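Notebook, bench room 2
May 24, 2022
Entry: gray work surface and the cabling under it
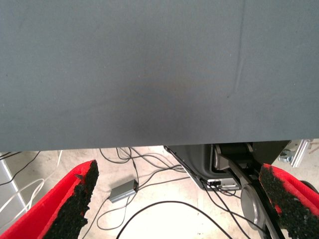
Front edge of the gray surface, cables and silver box on the floor below.

Purpose of entry: record the state of the cabling before it gets rerouted, and settle what to do about the surface. Hywel wants both done before the Poltby samples arrive in June.

Surface. Matte, slate gray, fine mottle. I have no record of whether we bought it as felt-covered board or covered it ourselves. Gwion thinks it came from Barnholm with the shelving. Order folder checked, nothing under that name for the surface. Will ask Barnholm for the part number.

Two marks noted:
- Thin vertical crease on the right half, starting at the far side and fading out before the front edge. Could be a fold in the covering or a seam. If it is a fold, low steam through a cotton cloth, let it rest overnight, check again. If it is a seam, leave it.
- Faint brownish-gray smudge near the center, a little to the left. No sharp edges. Dry brush first, then lint roller. No solvent until we know what the covering is glued with.

Neither mark matters for sorting trays. The crease may matter for the Royer gauge, which rocks on anything uneven. Keep the gauge on the left half until this is resolved.

Floor. Pale beige, scuffed in places. The black cables are the problem. They are thin, they cross over each other several times, and a few hang down from just under the front edge where a knee or a chair arm can catch them. The white ones are bunched to the left by the white upright and can be dealt with separately.

Small silver box in the middle of the tangle: not labeled on the side I could see. Power adapter or USB hub, I can't say which without following the leads. One black cable is plugged into the right end, another trails off to the left. Do not unplug until traced. Last time we pulled something unlabeled, the logger lost 48 hours of readings.

Plan:
1. Shut down the logger properly and copy the data off. 3,000 rows per file, so check that the last file closed.
2. Tag both ends of every black cable before moving any of them. Paper flags, pencil, then tape over.
3. Trace the leads on the silver box and write its function on top.
4. Remove anything that is plugged in at one end only. Put it in the Drovo bin, not back on the floor.
5. Mount the box off the floor, on the underside if the screws are short enough. Otherwise on the wall side, with hook-and-loop.
6. Run the remainder along the back in a tray. Leave slack for the surface to be pulled forward for cleaning.
7. White cables last, tied to the upright with soft ties. No zip ties, they have to come off again.

Parts needed: cable tray, soft ties, hook-and-loop strip, screws. Check thickness of the board before ordering screws. I measured the old one, not this one, so ignore the value on the previous page.

Note from Gwion: the tray we used in the other room has sharp ends and scraped the insulation on one lead. Get end caps or file it down.

Open: Barnholm part number (me). Steam iron (Hywel has one). Tracing needs two people, one at each end, allow an afternoon.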